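Workshop notebook, Aug 23, 2025

Houseplant potting mix, second round

Carrying on from the February batch. Same aim as before: a mix that drains well, doesn't shrink away from the side of the pot, and can be made up from what we already stock. The peat-free base from Stasel is still the cheapest per sack, so I have kept it as the starting point and only changed what goes in with it.

Mix A is the Stasel base with fine bark. Mix B is the same base with perlite and a little coir. Each was put through the 12 mm riddle first. The base has got woodier since last time and a fair bit stayed in the riddle. Those lumps have gone on the compost heap.

Sample pot weight when filled and tapped down, mix A: 455 g. Forgot to tare the saucer the first time, so ignore the figure pencilled on the lid.
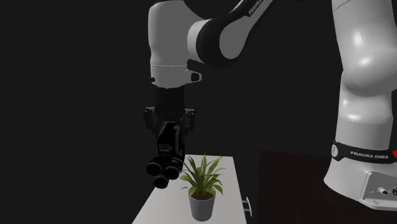

Watering and draining

Poured 204 ml into each pot from the small jug, slowly, then left them on the rack. Mix A let the water through quickly and some of it ran down the inside of the pot without wetting the middle. Tipped one out to check and the centre was still dry and pale. Mix B took it up more evenly. Repeated on fresh pots with the mix dampened beforehand and the difference nearly went away, so dampening matters more than the recipe does. Should have done that in February as well - the notes from then don't say either way.

The Pevum moisture probe is no use in anything with bark in it. It reads dry wherever the tip lands in a gap. Going by weight from now on.

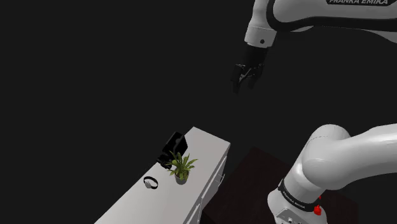

Left the pots on the north shelf for 2 weeks after that with no feed. A few fungus gnats on mix B, none that I could find on A. Could be the coir, could be that B stays damp at the top for longer. A layer of grit on the surface would tell us, and there is half a bag under the bench. Mix A had sunk a little by the end and wanted topping up. B had hardly moved.

Top dressing: tried bark chips against fine gravel. Chips look better and are lighter to carry, but they float if you water in a hurry. Gravel stays put and makes the whole thing heavy. For anything being sent out I would use chips and water from below.
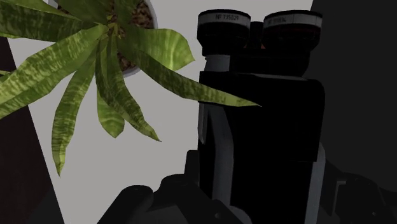 Cost works out close between the two. The bark from Stankevičius comes in bigger sacks and keeps well if the neck is tied, whereas the coir blocks need soaking and then using up. If the price of perlite goes up again, A wins on that alone.

To do

Make up mix C: base, bark and perlite, no coir.
Dampen everything the night before potting.
Grit on half of the B pots, leave the rest bare.
Ask Hekitz whether the square pots come with deeper saucers. The present ones overflow.
Write the date on the lids, not on the tape - it comes off in the wet.
Riddle needs a new mesh before the next lot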